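Notebook, bench 2, Wednesday, started after lunch

Finger comparison, carried on from Aurelia's page. Soft ribbed fingers on both arms, three cups at the back, one soda can. Question for today is whether we keep these fingers for the can task or go back to the Kakulano pads. Traian on the stop button, me on the controller.
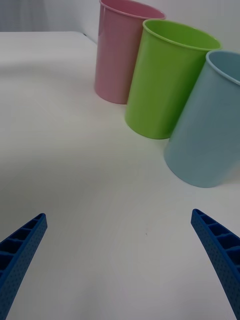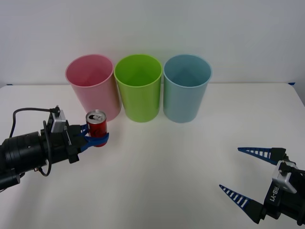
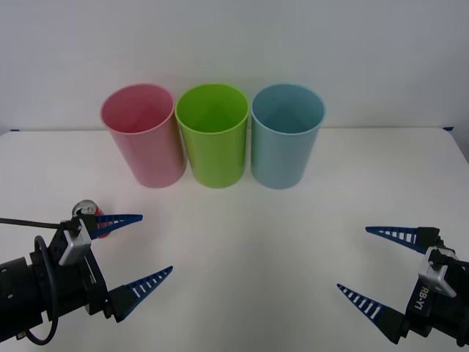

The pads we had on before were flat and stiff, and a can held in them would turn if you came in a few degrees off. The blue ones give way at the ribs, so the approach angle matters less. I set the left arm to close at the Grava default and did not touch the force limit until run 13. When the left gripper has the can just in front of the pink cup, the lower finger is around the bottom part of the can and the upper part presses on the side. I would like the grip higher. With the pads we always took the can at mid height and I had the same offset loaded, so either the new fingers sit lower than the drawing says or I have the tool center point wrong. Alina measured the pads, not these. To check.

Runs: 28 with the blue fingers, left arm only. Dropped the can in 2 of them, both early, both while lifting. After run 13 I raised the force limit one step and had no more drops. I don't want to read much into that, the can was also being put back more carefully by then.

Didn't try the heavier can. Didn't try a full one either, Traian wants a tray under it first.

Wrist camera. The fingertips stay in its view when the gripper is open, which helps for lining up. The cups are harder. From one of the poses I saved, the pink cup loses its rim at the top of the picture and the blue one is cut at the right side, and only the green rim is complete. The cup detector wants a complete rim or it gives a low score. Two ways to go: back the arm off before looking, or take the cup positions from the fixed camera and use the wrist view only for the last bit. I prefer the second. Wahyudi says the fixed camera calibration has moved since he did it in September and should be redone before anyone trusts it for this.

Also, the cups are too close together for these fingers. The green one has next to no gap on either side, and an open finger won't go down between two of them without pushing one. Fine for now because we only move the can. For the cup task they need to be spread out, or picked from the end of the row.

Controller notes. Switched from the old Chiriac profile to Tinulham at run 5. Closing is smoother and the fingers don't bounce when they meet the can. Opening is slower, and I couldn't find the setting for it. CPU on the control PC went to 91 percent with both camera streams recording, and the left arm stuttered once on the way back. Turned the preview window off and it went away. Leave the preview off.

Right arm was powered with the gripper open the whole time and did nothing. Its turn next, same can, same positions mirrored.

To do:
Measure the tool center point with the blue fingers on, both arms (Alina)
Redo fixed camera calibration (Wahyudi)
Find the opening speed setting in Tinulham, ask Silviu Tănase if it isn't in the manual
Repeat the first 13 runs at the higher force limit so the two halves can be compared
Tray for the full can

Logs are in the bench 2 folder under today's entry. Run 9 is missing its wrist video, I started the recorder late.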